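The Table at Hesgate

Our landlady's letter said she would be at the flat by 16 minutes past the hour, a time so exact that we assumed she had worked it out from the Danstead bus.

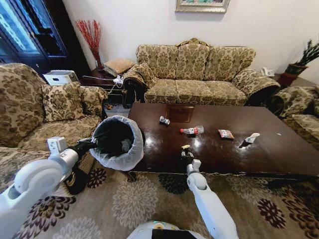 We had the sitting room to do and one small bin to do it with. The rest of the flat could be shut behind doors, but she would want to sit down, and the obvious place to sit was the sofa with the olive-green and brown pattern, and from there a person looks at the coffee table whether they care to or not.

She cared to. According to the inventory, the table had been made in 1821 by a firm called Borko, and had come down through her family, surviving a flood, two bankruptcies and a spaniel. My flatmate thought it had come from the Matos showroom on the ring road, where he had once seen one just like it for sixty-seven pounds. We had never settled the matter. Either way it was polished to such a shine that every piece of rubbish left on it appeared twice.

"Start with the bottle," I said.

"I'm starting with the small stuff."

"The bottle's the thing she'll see."

"Then I'll finish on a high."

This was how he did everything, including his degree. The bottle went on lying there under its red cap while he gave his attention to scraps. I pointed out the snack packet. He said the packet was yours truly's, and I said that was hardly the spirit, and we had a short, low-voiced quarrel about who had eaten what in February, which used up time we had set aside for the carpet.

Then the doorbell went, six minutes early.

He looked at the table. I looked at the sofa cushions, and what I was thinking did me no credit. By the time she had climbed the stairs the bottle was behind one of them, and so was the packet, and the two of us were standing on the carpet like a pair of footmen.

She ran a finger along the wood and told us it was a pleasure to see it so well kept. Then she sat down, and the sofa crackled.

"Is that the springs?" she asked.

"It's an old sofa," said my flatmate.

She wrote that in her notebook and asked if there was any tea.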